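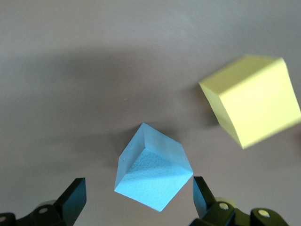

Cubos de espuma de color azul claro y amarillo pálido sobre una superficie gris mate.

El cubo o hexaedro regular es un poliedro convexo limitado por seis caras cuadradas congruentes. Tiene ocho vértices y doce aristas, y en cada vértice concurren tres caras. Es uno de los cinco sólidos platónicos y su poliedro dual es el octaedro regular.

Métrica
Para una arista de longitud a, el volumen es a³ y el área total, 6a². La diagonal de una cara mide a√2 y la diagonal espacial, a√3. Un cubo de 10 cm de arista encierra 1.000 cm³, equivalentes a un litro.

Simetría
El grupo de simetría completo es de orden 48; el subgrupo de rotaciones, de orden 24, es isomorfo al grupo simétrico S4.

Teselación
El cubo es el único sólido platónico que rellena por sí solo el espacio euclídeo tridimensional. La teselación resultante es autodual y reúne ocho cubos en cada vértice.

Véase también
Ortoedro
Teseracto
Duplicación del cubo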